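分类日图集：纸杯、纸包和白桌面

2018年5月17日 Zastbridge

去之前我就不太信这种活动。Zastbridge的分类日由Jalla牵头办，海报从三月贴到现在，边角都卷了，上面写着“从一只杯子开始”。我家厨房里的杯子够多了，从哪一只开始都行，问题一直在于丢出去以后的事。不过还是去转了一圈。

先说进门那面墙。墙上挂着Jalla的问卷结果，收回3614份，标题是“绝大多数居民愿意分类”。愿意分类，这个问题我也会打勾。问卷没有问你昨天晚上把酸奶盒扔进了哪里，也没有问你洗没洗。我在那面墙前站了挺久，想找出问卷是在哪里发的，最后在右下角的小字里看到：发放地点为各分类点旁边。在分类点旁边问人愿不愿意分类，得到这样的结果，我看不出有什么值得放大到那么大的字号。

再往里是Schnyder送来的家用分类桶，一组3只，盖子颜色不同，摞起来正好能塞进水槽下面的柜子，前提是你的水槽下面没有水管。我家有。摊位上的人很客气，说可以拆开来放，一只放厨房，一只放阳台，一只放走廊。我问那厨余放哪只，他说看习惯。我又问阳台那只夏天怎么办，他递给我一本小册子。册子印得很厚，铜版纸，覆了膜，按照册子第二页自己的说法，覆膜纸不能进废纸桶。我把它带回来了，现在还在桌上，不知道该扔哪儿。

盖子倒是做得可以，关上没什么声音，脚踩的那种也不容易翻。缺点是颜色。蓝的跟绿的在灯下差得不远，我母亲那一辈人恐怕得靠盖子上的字，而盖子上的字是浅灰色的，印在凹下去的地方。谁定的浅灰色，我很想知道。

Endero的展位讲运输。墙上一张流程图，从楼下的桶画到分拣厂，箭头很粗，一路都是绿的。图上没有画我们楼每周都能看见的那一幕：几只颜色不同的桶，被倒进同一辆车。我把这件事说了，对方的回答是车厢里面有隔板。也许真有。我隔着窗户往下看，是看不见隔板的，楼里别的人也看不见，所以大家分得越来越随便，这个道理并不难懂。要是真有隔板，开一次车厢给人看看，比印那张图便宜。

他们还摆了一份数字，说一个家庭每天产生的可回收物是700克。我回家称了一次，只称了一天，不作数，但那天我家的东西远远不到，主要是几张传单和一只鸡蛋盒。传单里有两张是这次活动的。

活动承诺前100名到场的人可以领一个布袋。我到的时候还早，布袋已经没有了，桌子底下剩着装布袋的塑料包装，一层套一层，压得很扁。我没有拍，后来有点后悔。

也不是全无可取。后面有一张旧桌子专门教人拆包装，怎么把牛奶盒的塑料口剪下来，怎么把信封的透明窗撕掉，标签泡多久能揭得干净。讲的人嗓子已经哑了，手上没停过。那张桌子前面的人最少，因为不发东西。我在那里学到两件以前做错的事：一是收银小票不该跟废纸放一起，二是油浸过的披萨盒可以撕开，干净的那半留下，脏的那半丢掉。这两件事写下来不到两行，整面问卷墙上却一个字都找不到。如果Jalla明年还办，我建议把墙拆了，把这张桌子搬到门口。

还有午餐。既然是分类日，我特意看了一下午餐是怎么分的。三明治用纸包着，纸的里面有一层薄膜，我问发饭的人这算什么，他看了看，说应该算纸吧。旁边一位说算其他。两个人商量了一会儿，最后在那只桶前面各扔各的。我不怪他们，我也分不出来。我只是觉得，一个专门讲分类的日子，连自己的午餐都没有想清楚，那么要求三楼带两个孩子的人家每天晚上想清楚，多少有点过分。

回到这组图。拍的是白桌子这一处，桌上有包起来的小块东西，还有纸杯和手写的牌子，纸杯上插着小标签。我一向对这种缩小版持保留态度。纸包是干净的，又轻又规矩，颜色一眼就认得。真正的垃圾没有这么懂事，它是湿的，粘在一起，外面套着一个打了死结的袋子，袋子里面还有一个袋子。用绿色和浅蓝色的纸包来讲分类，讲完了大家都点头，回家面对一只里面还剩两口酱的玻璃瓶，该犹豫还是犹豫。

杯子的问题我更想多说几句。纸杯拿来当小桶，样子是讨喜的，外面那层带棱的杯套摸着也舒服，做手工的人都喜欢。可是纸杯自己就是最说不清的一类。多数纸杯里面有一层膜，有的地方收，有的地方不收，我问过我们这边的热线两次，得到两个答案。杯套单独拿下来一般可以进废纸，那么插着标签、套着杯套的一只杯子，活动结束以后要分几次扔？我希望有人真的坐下来拆过。

手写的牌子我没有意见。比起门口那块喷绘的大板，我宁愿看手写的，字写歪了也看得懂，用完折一下就能收走。喷绘板上印着日期，明年肯定用不上。

顺便说一句白桌面。厨房里做分类的地方最好是浅色台面，这一点我是同意的，碎屑掉上去看得见，擦一下也知道擦干净没有。深色台面看着永远干净，其实不是。我家换台面的时候选了深灰，当时觉得耐脏，现在每次把瓶盖和标签摊开来拆，都要开灯找。桌边加一圈软的挡边也实用，圆的东西滚不下去，就是缝里容易积东西，要记得拿牙刷刷。我见过太多人家的挡条，边上一圈陈年的面粉。

图集（共四张，点开看大图）
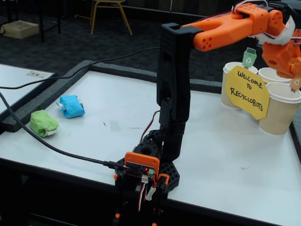
牌子上写的是“WELCOME TO RECYCLOBOTS”。后面三只纸杯，左边那只插着绿色的回收标签，右前那只杯口的标签偏橙色。杯套归杯套，杯子归杯子，这话我前面说过了。

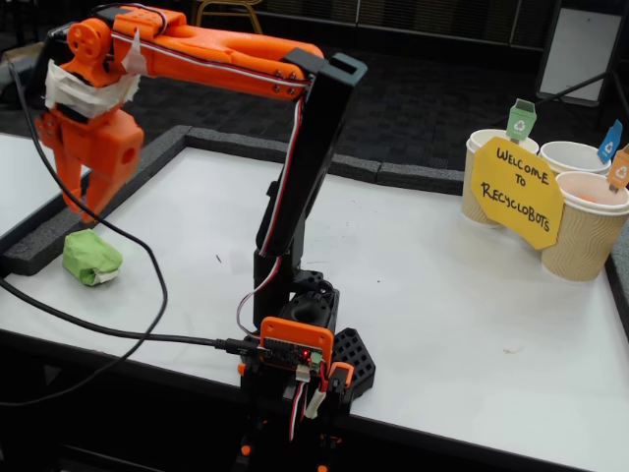 白色桌面，一根粗黑线横在左边。我要是在自家台面上拆包装，会先把线收一收。

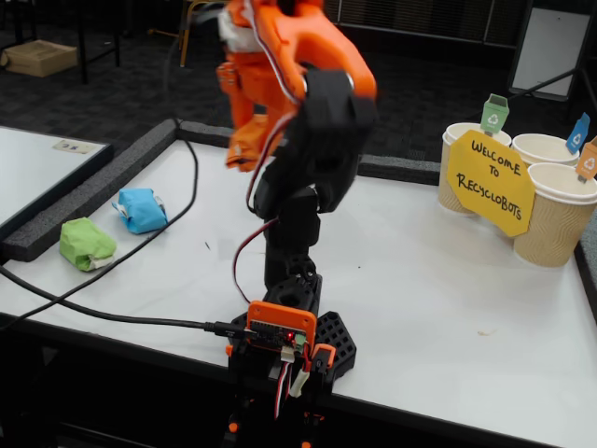 浅绿和浅蓝两个小包，皱皱的，带一点白边。桌上还有一小片米色的碎屑，要在我家的深灰台面上，恐怕得找半天。

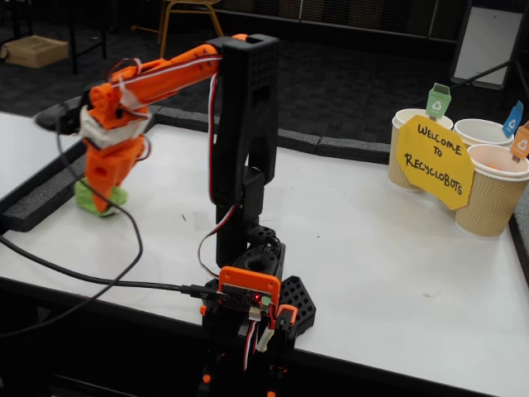
深灰色的泡沫挡边，沿着桌子后面和左边。桌面上有几处淡淡的印子和小点，浅色的好处和坏处都在这里了。

Evangelia Makris：纸杯那段我有不同意见。我在家带孩子练分类，用的也是杯子加小纸包，练了一个春天，他们现在会主动问瓶盖要不要拧下来。真垃圾当然脏，可是四岁的孩子总得先从不脏的开始吧。酱瓶我后来也拿给他们试过，倒一点温水，盖上盖子摇，他们抢着摇，厨房地上全是番茄水，我擦了半小时。至于车厢隔板，我跟你一样没见过，我给Endero写过信，回信寄来一张流程图，箭头也是绿的。另外想问一下，收银小票到底扔哪只桶？你只写了不能跟废纸放一起。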